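4.2 Where people fold, and what the surface does to the fold

I went into this part of the Wadville laundry study thinking the surface would be a footnote. I had my eye on the cloths, the order of the folds and how people deal with corners, and the table or bed underneath was just where it all took place. Then I started reading the diaries properly, and the surface kept coming up (often with some irritation!), so it gets its own section.

We had diaries from 116 households, and between them they logged a little over 1,000 folding sessions. The bed was by far the most common place to fold, ahead of the kitchen table, the couch and the top of the dryer. Only 27 households had anything like a fixed folding spot. Everyone else folded wherever there was room, which in March, with wet coats drying on every chair, was sometimes the floor.

A soft surface is forgiving in one way and a pain in another. It grips the cloth, so a flap you've laid over tends to stay where you put it while you go after the next edge. But it also gives when you press, and pressing is how most of us get a crease flat. On a hard table you run your palm across and the fold goes down. On a mattress the whole thing sinks a little under your hand and comes back up with the ridge still in it. I tried this at home with my own dish towels before I believed it, and yes, my stack from the bed was visibly taller than my stack from the counter.

The ridges matter more than I expected. Diary keepers used the word "lump" for two pretty different things, and I've pulled them apart for the coding. A flap is a wide piece of cloth lying over the rest, with an edge you can find and pick up. A ridge is narrower and stands up from the cloth, and it may or may not have an edge you can get at. Both can turn up in one crumpled piece, as in Figure 4, where the blue cloth has a flap folded on its left side and a narrower raised fold running up toward the middle.

Figure 4. Flap (left) and ridge on a crumpled blue cloth, on a beige fabric-covered surface. 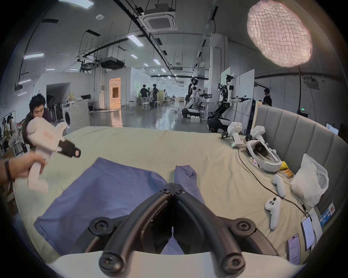
Shaking it out first makes the whole question go away, one reader of our draft objected, and wanted to know why we hadn't just told everyone to give each piece a good snap before laying it down. Fair point, and I went back to the diaries with it. Plenty of people do snap small things like washcloths and napkins. With bigger pieces they mostly don't, and the reasons they wrote down are very ordinary: low lamp, sleeping baby, cat on the bed. I also didn't want to tell anyone how to do their laundry, which would have left us with a study of our own instructions. So the snap is in the coding as an opening move, and pieces that were never shaken out stay in the sample.

What people do instead is mostly small tugging. They pin one side with a forearm or the heel of a hand, pull the other side away, and stop when the cloth looks flat enough for what it's going to be used for. "Flat enough" is doing a lot of work there, I know. A pillowcase for the guest room gets more tugs than a rag that lives under the sink, even when the two are the same size and came out of the same load.

For the comparison in Section 5 I used two surfaces, a bare Pliline table and a padded one from Runau, and the same plain cotton cloths from Mercado on both. Each person got 90 seconds per cloth, with every piece dropped in a heap at the start so that nobody began from a tidy edge. I left the finished size up to them. A few people asked whether they should fold in thirds or in halves, and I said to do what they'd do at home, which got me thirds, halves, one roll, and a sort of envelope that I've coded as "other."

One snag before the results. The padded surface came with a removable cover, and I washed it partway through the sessions. It felt smoother to me afterward. I didn't measure that, so I report the sessions before and after the wash separately in Table 3.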